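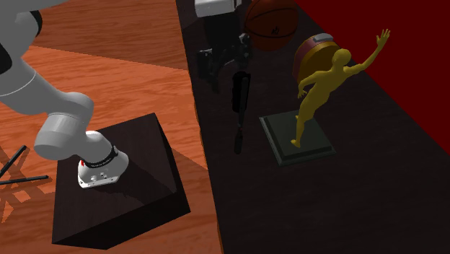
## Part 2: Setting up conference night in Bronell

Okay, so you've got your login and you've worked through Part 1, which means your staff list is in and your bell schedule looks right. If it doesn't look right, go back and fix it now, because everything in this part pulls from it. I once set up a whole conference night on last year's schedule and had to tear it all down at 9 at night with cold noodles next to my keyboard.

I'm writing this for whoever runs conferences at each of the Dultport schools. At Jorkent Middle that was me for six years, first as dean and then as assistant principal, and I still do the build every fall and again in March. The buttons may have moved a little by the time you read this. The order of the steps hasn't changed since I started.

### Before you open the conference screen

Have these in front of you:

- the date and the start and end times, approved by your principal in writing (an email is fine)
- the list of teachers who are out, part time, or shared with another building
- your room list
- the languages you need interpreters for, and who's booked

Shared teachers are the ones that bite you. If your band director spends the evening at the high school, Bronell will still happily offer her to your families, and they'll happily book her.

### 2.1 Create the event

1. Go to **Family > Conferences > New event**.
2. Give it a name families will understand. "Fall Conferences" is great. "PTC Q1 Eve" is what we called ours for years, and parents kept phoning to ask what it was.
3. Set the start and end times.
4. Set the slot length to **8 minutes**.
5. Set the gap between slots to **2 minutes**.
6. Leave **Auto-publish** turned off.
7. Click **Save as draft**.

> **Note:** You can pick any slot length you want, and I've tried most of them. Five was too rushed and 15 meant my math teachers couldn't see half their families. With 8 plus 2 you start a new conversation every ten minutes, so everybody can look at the clock on the wall and know where they are.

> **Caution:** Don't change the slot length after anybody has booked. Bronell rebuilds the grid and drops every booking that doesn't line up. It does ask "Are you sure?" but it doesn't tell you what you're being sure about.

### 2.2 Add your teachers

1. Open the draft and click the **Staff** tab.
2. Click **Add all teaching staff**.
3. Remove anyone who's out that night.
4. For part-time and shared staff, click the pencil next to the name and enter the hours they'll really be in your building.
5. Add your counselors by hand. They aren't counted as teaching staff, so the big button skips them.
6. Click **Save**.

Then give everyone a break! Click **Block time** and pick two slots somewhere in the middle of the evening. I stagger mine by hallway so there's always someone free to talk to a parent who looks lost. My first year I left the breaks out entirely (I figured people would just take one when they needed it) and our science team talked for the whole evening without getting up once. They were very polite to me about it the next morning, and I've never skipped this step again.

> **Note:** If you have a brand-new teacher, ask whether they'd like a mentor or a counselor in the room for a particular meeting. You can attach a second adult to one slot with **Co-host**. Ask privately and early.

### 2.3 Assign rooms

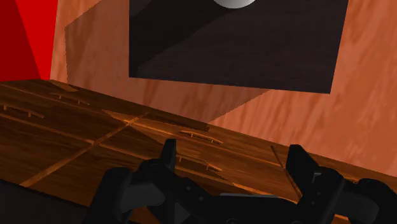
1. Click the **Rooms** tab.
2. Click **Copy from bell schedule**. Most teachers will land in their own classroom.
3. Look for rows in yellow. Those are teachers with no room or two teachers in the same one.
4. Fix the yellow rows by typing in a room number.
5. Click **Print map** and walk it.

I mean it about the walking. Print the thing and follow it from the front door as though you'd never been inside the building, and do it after the sun goes down if you can. That's how I found out that our back stairwell gets locked at 6, which would have stranded every family headed for the eighth grade wing.

If you'd like to run everyone in the gym, you can, and some schools love it. Choose **Single location** at the top of the Rooms tab and enter table numbers in place of room numbers. I tried it for one fall. It's easier to find people, but it gets loud, and families with something hard to talk about had to do it with a neighbor at the next table. We went back to classrooms and kept two quiet rooms set aside by the office.

### 2.4 Interpreters

Interpreter booking goes through Mercado, and it's a separate login. I know. I've asked.

1. In Bronell, click **Languages** and turn on the ones you need.
2. For each language, set how many families can book the same slot. This number should match how many interpreters you have and nothing higher.
3. In Mercado, open **Requests** and enter the same date and hours.
4. Wait for the confirmation email, then forward it to your front office.

> **Caution:** Turning on a language in Bronell doesn't book a person. It only shows the option to families.

Please open booking to these families early. I give them 2 days before everyone else, using **Priority window** at the bottom of the same screen. They've got the fewest slots to pick from, so they should get to pick first.

### 2.5 Test it as a parent

Every building has a pretend family in Bronell called Test Household. Use it.

1. Click **View as family** and choose Test Household.
2. Book three teachers in a row.
3. Cancel the middle one.
4. Do it all again on your phone.
5. Go back to the event and clear the test bookings with **Reset test data**.

The phone part matters most, since that's what nearly all of our parents use. Look at the welcome message while you're there. The box lets you type up to 2000 characters, and I used every one of them my first time out. On a phone you had to scroll past my entire philosophy of home-school partnership to get to the button. Now I write three sentences: when it is, where to park, and who to call.

### 2.6 Publish

1. Get a second person to look at the draft. Virgil Zamfir at the district office will do it if you don't have anyone in your building, and he's quick.
2. Click **Publish**.
3. Choose **Send email and text**.
4. Tell your front office before you hit send, so they aren't surprised by the phones.

I like to publish at 4:30 in the afternoon. Teachers are still around if something's off, and parents start seeing it on the way home. One year I sent it at 7 in the morning and the office spent first period on the phone with people who'd forgotten their passwords - sorry again, team.

### If something goes wrong

**A parent sees no teachers.** The student is probably missing a schedule. Check that first, then check that the parent is linked to the right child.

**A teacher calls in sick that day.** Open the teacher's name and click **Convert to phone**. The families keep their slots and get a message that the teacher will call on another day. Don't delete the teacher, or the bookings go too.

**Two parents want separate meetings.** Turn on **Allow split booking** for that student only. You don't need a reason on file, and please don't ask for one at the front desk.

**Everything is frozen.** Close the tab and open a new one. If it's still frozen, print the master schedule from the last nightly email and run the evening on paper. I've done it twice, with a clipboard at the front door and another one upstairs, and the families were fine with it.

Part 3 covers the attendance report and the follow-up calls to families who didn't make it in.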